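The Checkerboard Cake

My mother called at almost five to say she had found Grandma's pans, all three of them, in the box with the spare curtain rods, and did I want them tonight or could it wait? It could not wait! I had been asking about those pans for years. I had my coat on before she was done telling me about the curtain rods.

If you grew up in our family, there was one cake, and it was the checkerboard. Grandma made it every December, chocolate and vanilla, with a thin skin of chocolate frosting so you couldn't tell from the outside what you were in for. Then she'd cut it, and there were the squares. I was 7 before I understood that a person had made them. I thought cake just grew that way if you were good at it.

I drove over to Sosard with the heater going and my list on the passenger seat. Butter, eggs, buttermilk, the dark cocoa. My mother met me on the porch in her slippers and handed me the pans in a grocery sack, along with the ring, which I had forgotten about completely. The recipe card was inside, so splashed with old vanilla that half of it had gone clear like wax paper.

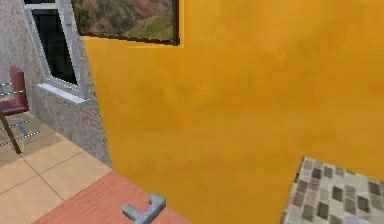
"Do you fill the outside circle first or the middle?" I asked her.

"The outside," she said. "Then work your way in, and switch the colors for the second pan."

That was the whole lesson. She had a pot of soup on and wanted to get back to it, and I wanted to get home to my oven, so we hugged in the doorway with the sack of pans squashed between us. I stopped at Stomer for the buttermilk. They had the good kind in the glass bottle, and I took two, one for the cake and one for biscuits in the morning, because by that point I was planning biscuits as well. That's how I get.

My apartment on Kinyua Street has a very small kitchen and an oven I love. It's an old Hamico with a door that you have to lift a little as you close it, and it runs hot in the back left corner, and I wouldn't trade it for anything. I turned it on, put on the radio, and creamed the butter and sugar until it was so pale and fluffy I called my sister in to look. She was doing her taxes four months early at my table (she does not have a table of her own that she likes) and she came and looked and said it was butter.

It was beautiful butter, though.

I split the batter into two bowls and stirred the cocoa into one. Then I set the ring down in the first pan and spooned it in, dark on the outside, then light, then dark in the center. When I pulled the ring out, the circles just stayed there! I actually clapped. The second pan was supposed to go light, dark, light, and I'm fairly sure it did. The third pan is where the phone rang.

It was my mother, wanting to know if I'd started. I told her all about the circles. I told her about the butter. She told me the soup needed salt, and that she'd also found Grandma's rolling pin, and we talked about the rolling pin for a good long while, with me holding the spoon the whole time and scooping from whichever bowl was closer.

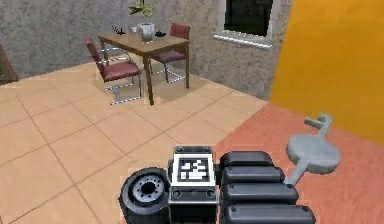 The layers came out of the oven smelling so good that my sister closed her laptop. I let them cool on the rack, or I mostly let them cool, and stacked them up with a swipe of frosting between each one. I frosted the outside with the long spatula, around and around, and it looked exactly like the ones I remembered, a plain brown cake with a secret. My sister got down two plates. I ran the knife under hot water the way Grandma did and cut a big slice and tipped it over on its side. Well. Picture that square tag on the gray block, the one with the white border and the black and white squares going every which way inside it, and swap the black for chocolate and the white for vanilla. That was my cake. There was one spot near the bottom where two dark squares had run together into a kind of boot. At the top there was a long stretch of plain vanilla with nothing going on in it at all.

I looked at it for a minute. Then I started laughing so hard I had to put the knife down. I took the slice over to the window to see if it was any better in the light from the street, and it was worse, and I loved it. The crumb was so soft! The frosting had set up just right, with that little bit of shine. I'd have been proud of that cake in any color order.

My sister ate her slice standing up. She ate the boot first. After that she took the recipe card off the counter and held it under the stove light, tilting it back and forth, and turned it over.
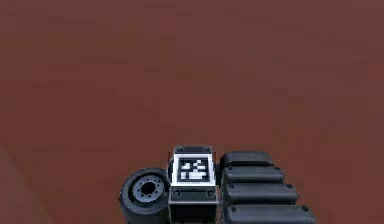
Grandma's never came out straight the first time either, my sister told me, and she held the card out so I could read the back of it. The pencil was faint but it was all there, a column of small notes down the left side. "Crooked." "Crooked, ate it anyway." "Better." Then one that said "phone rang," underlined twice, and I screamed. I took a picture of it and sent it to my mother, who called right back and said that would have been her, calling from college, she was always calling in the middle of something.

So we got out a pencil. I wrote "phone rang" under Grandma's, in my best handwriting, and my sister added "good boot," which will make no sense to anybody later on, and we both signed it.

There was a cup and a half of buttermilk left in the first bottle, plus all of the second one, and plenty of cocoa. I looked at the clock and it was only 19 minutes past eight. My sister had already put her laptop in her bag and was washing the ring.

"Outside first," she said, "and I'm holding your phone."

I got the butter back out.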